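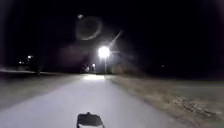

Notebook, 2021-08-29, Sunday. Open day at Zarlow, evening session, path run

Present for the night part: me, Etelka Balogh (driving desk), Diarmuid Egan (safety stop, walking behind). Visitors from Ó Conaill joined after dinner and stayed to the end.

Setup
Vehicle is the Brastorik base with its own front light, no mast. Battery 4 fitted before the start. Software is the Friday build, nothing changed on site. Speed cap left at the walking setting because visitors were on foot. Route is the straight paved section, 300 m out, turn by hand, 300 m back.

What we were showing
Path following at night from the forward camera only. Brornel planner running, GPS logged but not used. The daytime demo covered the same stretch, so the visitors could compare the two plots on the desk monitor.

Notes from the run
Pavement is smooth and pale and has no painted lines, so all the steering information comes from the edges. Grass on the right takes the front light well and shows a lot of texture. The verge on the left is much dimmer and its edge is soft. I expected the estimate to pull right for that reason. Checked at frame 704: nose of the base is on the center line, heading straight up the path. Offset in the log at that frame agrees.

The streetlight ahead is blown out completely. Two artifacts from it: a thin diagonal streak going up and right from the lamp, and a dim hollow ring up and left of it. The ring sits in black sky and does no harm at this distance. Would like to know what it does when the lamp is close and the ring moves. Etelka thinks it is lens flare off the cover glass. I would check the cover for smears first — it was last wiped before lunch.

Pavement gets dark past the middle distance, then bright again under the lamp. Planner confidence follows the same curve. It dipped in the dark stretch and one soft warning was logged on the way out. No stop, and Diarmuid did not touch the button in either direction.

Return leg logged separately as run 131. Not reviewed yet.

Questions from visitors
Asked if it would work with no streetlights at all. Told them we have not tested that. Asked about wet pavement. Same answer. One asked why the exposure is fixed. Etelka explained that auto exposure hunted badly near lamps in the spring trials. I am not convinced fixed is right either, with the lamp clipping this hard.

To do
Clean cover glass, repeat outbound leg, compare the ring.
Mask the sky before edge detection and rerun on tonight's log.
Try one exposure step down. Watch the left edge, there is little to spare on that side.
Copy both logs to the shared drive (Diarmuid).
Send the day and night plots to Ó Conaill in the first week of September.

Base is back on charge in bay 4. The front light bracket has some play in it, needs a new washer.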